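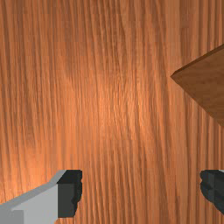

Does a school really need to pay for a gripper kit before anyone has written a line of code? A reader in Brerstead put that to us in February, after the first printing. Fair point. Hence this chapter.

## 6. Buying a pick-and-place kit

Two kits under review - the Jutgate starter and the Senilov bench set. Both come with a simulator, so pupils can line up on a wooden block long before the parcel turns up. Jaws open, block still off to one side: thats where most first programs stall, and its where we start.

Jutgate: 213 pounds, 11 worksheets, decent manual. Senilov dearer, better fingertip pads, manual poor. Keane sells spares for both - slow delivery.

Before reading on, install one simulator. Either will do. Set the jaws wide, leave the speed low, and have teh worksheet for section 6.1 open beside you.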